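Clurnach Code of Practice

The Clurnach Code of Practice is a voluntary set of rules for the recording of household handling tasks with hand-held grippers and robotic arms. It was drafted by a working group under Malathi Kaimal and is maintained by the Kurup Institute. The present edition contains 106 clauses in 5 parts, covering the workspace, the equipment, the people present, the conduct of a session and the keeping of records.

Background

The code grew out of differences between two earlier handbooks, one used at Dellbridge and the other at Flolen. The Dellbridge handbook treated the gripper as a measuring instrument and said little about the room. The Flolen handbook, written largely by Rhys Katene, dealt mainly with room layout and the separation of people from powered equipment. The working group adopted most of the Flolen text and added new clauses on objects and surfaces.

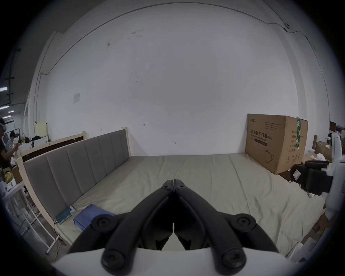

Part 2 of the code governs objects and the surfaces on which they rest. Every item within reach of the gripper is to be entered on the session sheet before recording begins, whether or not it forms part of the task. A folded cloth on a fitted sheet is entered as one item; a telephone with a charging cable attached, lying on the same bed, is entered as two, and the route of the cable over the edge of the mattress is noted. Cartons are listed by their printed contents, such as "Medical protective mask", with a separate note if they have not been opened to confirm this.

Part 3 concerns people. Anyone wearing a headset must have a second person within speaking distance, and powered arms may not be started until both have answered a spoken check. Sessions are limited to 300 recordings, after which the operator must be relieved.

Revision

Proposed changes are considered each December by a panel of 4 members, chaired by Anitha Kulkarni. A proposal by Iestyn Humphreys to merge Parts 2 and 4 was declined - the panel held that equipment checks and object lists should be signed by different people. A shorter edition for teaching use, edited by Anil Joseph, omits the clauses on record keeping.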